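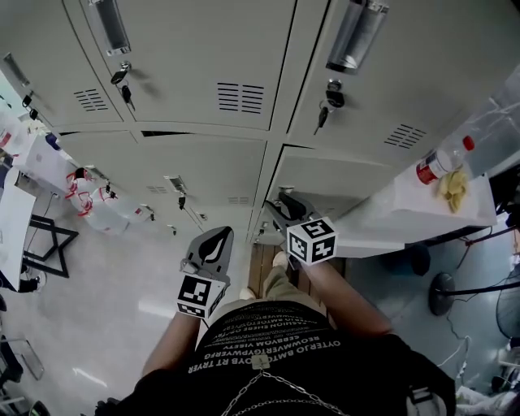

Figura 4.1. Trabajo con dos pinzas de mano, provistas de cubos con marcadores, ante una fila de taquillas metálicas.

Capítulo 4
Presupuesto y adquisición de equipos de manipulación

4.1 Alcance del capítulo

Los capítulos anteriores trataron la selección técnica de efectores y sensores. Este capítulo aborda la planificación económica de un puesto de captura de demostraciones: qué partidas lo componen, en qué orden se contratan y cómo se reparte su coste a lo largo de la vida útil. Se supone que el lector conoce la diferencia entre gasto de inversión y gasto de explotación.

El precio unitario de la pinza suele recibir más atención de la que le corresponde. En el caso Lotbridge, que se desarrolla en 4.4, la dotación inicial fue de 23 pinzas de mano, a 577 euros la unidad. El importe resultante no incluye calibración, repuestos ni almacenamiento de datos, partidas que el primer borrador del presupuesto omitía y que Mpho Mathebula, responsable de compras, incorporó en la revisión de mayo.

4.2 Clasificación de las partidas

Se distinguen cuatro grupos:

a) Equipo de mano: pinzas, marcadores fiduciales y almohadillas de contacto.
b) Equipo del operador: dispositivos montados en la cabeza, baterías y soportes.
c) Entorno: mobiliario sobre el que se ejecutan las tareas, objetos de uso y climatización.
d) Explotación: horas de operador, calibración periódica y reposición.

El grupo c) se subestima con frecuencia. El mobiliario con cerraduras, tiradores y puertas sufre un desgaste superior al de una oficina y debe amortizarse en un plazo más corto. Conviene pedir llaves duplicadas en el mismo pedido.
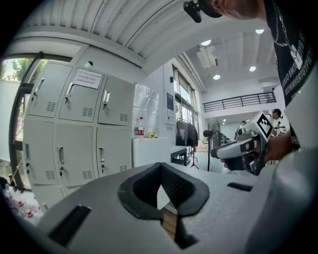

Figura 4.2. Operador con pinza de mano y marcador fiducial junto a un armario de taquillas. En primer término, abertura en V con acolchado negro de otra pinza.

Las almohadillas de contacto se tratan como material fungible. El contrato de suministro con Zorkness fija su sustitución cada 2.000 ciclos de cierre; el de Pretorius la factura por horas de uso. Para comparar ambas ofertas es necesario reducirlas a una unidad común, por ejemplo el coste por demostración válida (véase la ecuación 4.3).

4.3 Unidades de reserva

La reserva mínima recomendada es de dos pinzas por sala. Una cantidad inferior obliga a detener el puesto durante la calibración. Si el proveedor ofrece préstamo de unidades, como en la modalidad Skutus, el plazo de entrega debe figurar en el contrato y computarse en días naturales.

Los precios de este capítulo corresponden a ofertas vigentes a 1 de agosto de 2023, sin impuestos.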